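Pre-export inspection checklist: fresh vegetables, Plistbridge packhouse
Completed February 11, 2022. Consignment for Lovum, chilled road freight.
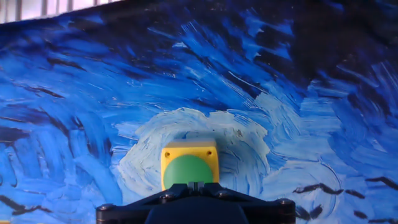
Domside replied to the draft of this checklist that the temperature section should come before grading, as two earlier consignments were graded in full and then held for a warm core reading. The order has been changed. Their second request, a separate sheet for each grower, has been left until March.

Consignment
Product: white cabbage, carrots, leeks
Pallets: 27
Cartons opened for inspection: 80
Carrier: Gaber

1. Documents
1.1 Plant health certificate matches commodity and botanical name - Yes
1.2 Packing list agrees with pallet labels - No
Comment: pallet 4 listed as carrots, labelled leeks. Contents checked and found to be leeks. Packing list reissued, old copy struck through and kept.
1.3 Grower spray records received, harvest intervals met - Yes
1.4 Residue test report on file - Yes
Comment: the leek report covers the first cut only. Accepted for this load. A new sample is needed before the next one.

2. Temperature
2.1 Cold store display agrees with hand probe - Yes
2.2 Core temperature within buyer's limit, all three products - Yes
Comment: carrots were at the upper end of the limit. Probe again at loading and write the reading on the delivery note.
2.3 Probe calibration in date - Yes
2.4 Store door closed between pallet movements - Partly
Comment: strip curtain torn on the left side. Reported twice. Temporary repair is not good enough for a long loading.

3. Quality and grading
3.1 Free from soil - Yes
3.2 Free from live pests - Yes
Comment: old thrips marking on outer leek leaves, within tolerance. No live insects found under the lens.
3.3 Free from rot and frost damage - No
Comment: soft tips in one carton of carrots. Carton rejected. The cartons on either side were opened and passed.
3.4 Size within grade - Yes
3.5 Net weight correct - Yes
Comment: 198 cartons had gone over the check scale before the printer ran out of labels. Weighing was stopped and restarted, and no carton left the line unlabelled.

4. Packing and pallets
4.1 Pallets heat treated and stamped - Yes
4.2 Corner boards fitted, straps tight - Partly
Comment: straps loose on two cabbage pallets. Restrapped the same morning.
4.3 Lot code readable on each carton face - Yes

5. Vehicle
5.1 Trailer clean, dry and free from odour - Yes
5.2 Refrigeration unit running and at set point before loading - No
Comment: Gaber's driver had the unit switched off on arrival. Loading delayed until set point was reached.
5.3 Floor drains clear - Yes
5.4 Seal number entered on consignment note - Yes

Result: passed with comments.

Open items
Strip curtain, cold store door - packhouse
Leek residue sample, second cut - grower
Unit to be running on arrival, added to booking terms - Gaber
Spare label rolls at check scale - packhouse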